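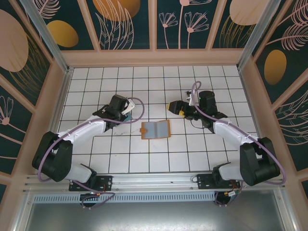

An orange booklet, open on a tiled surface.

How to Clear Out Your Card Holder

Set aside 26 minutes. Empty every pocket, including the one you forgot you had. Mine held a Manurung sandwich card, one stamp short since September.
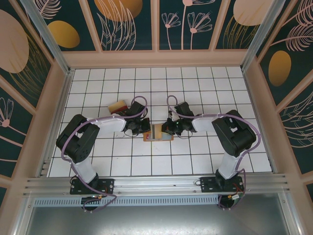
Sort everything into piles: cards you use weekly, cards you might need, and cards from shops that closed. Check point balances before you toss anything. I had 1,137 points at Adanent, good for a pen.

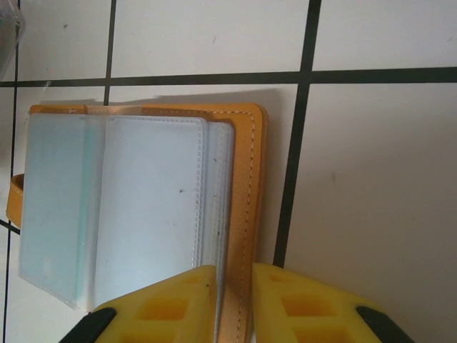

Photo: Hokinska

Wipe leather with a barely damp cloth and let it air dry. Clear sleeves can take a drop of dish soap - leather can't.

Cut up expired bank cards, through the chip and the stripe. 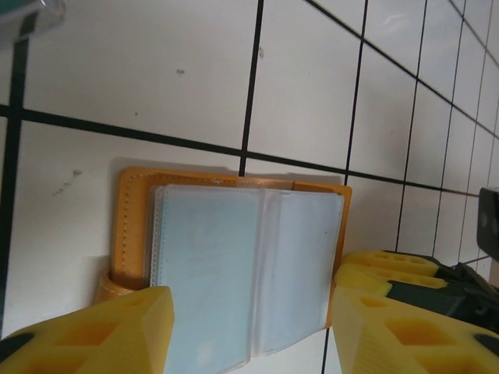 Put back up to 3 cards per pocket. The rest can live in a drawer, where my Flirodstead library card is now enjoying its retirement. Write down the phone number for each bank card and keep that list at home.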